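Curndale update fixes drift in grid planner, Stadeck says
April 4, 2022

Stadeck has pushed out a new release of Curndale, its planning and perception software for fixed-base arms. Out now for existing users.
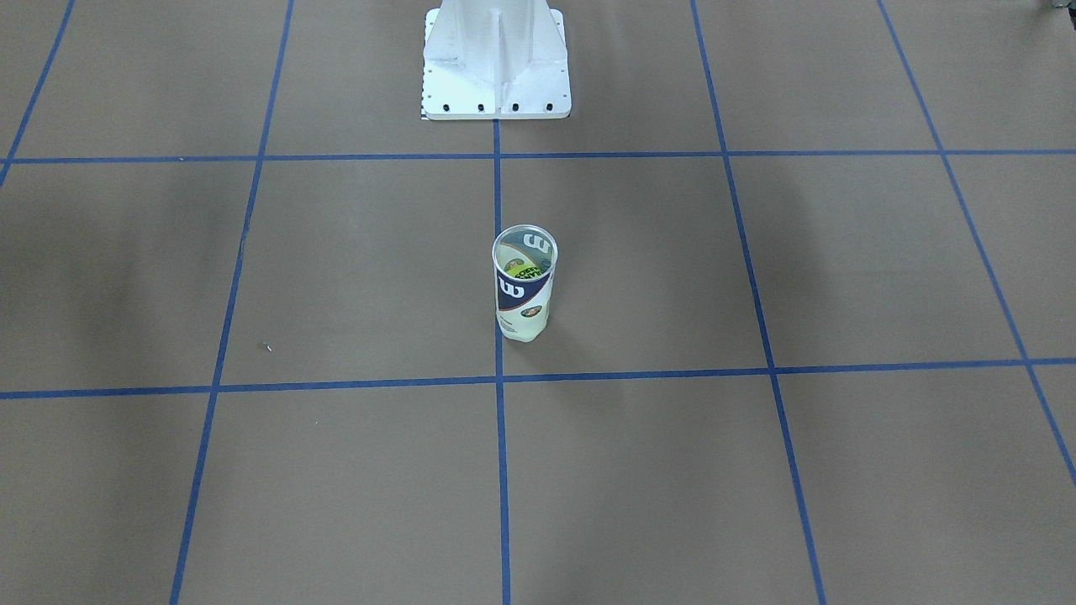

What's changed

Main item is calibration. Curndale now reads the blue tape lines on the floor and works out the camera pose from them, so no more printed board. Takes 15 seconds, according to lead developer Ratree Bunnag. Old routine needed 3 people-hours on a bad day.

Clear plastic also gets attention. Tennis ball cans and the like used to come back as two objects, label and lid. The new segmentation model was trained on more than 4,000 labelled captures and treats the can as one peice.

"Shadows were the other headache," Bunnag said. "The planner would steer around a dark patch of floor like it was a wall."

Wadeo has been testing since the beta. Rodrigo Moya, who runs the lab there, said planning failures are down but the log viewer is still slow. Fix for that is due in June, along with multi-arm support.

Licence terms unchanged. Free trial is 30 days, you'll need too re-register if you were on the beta.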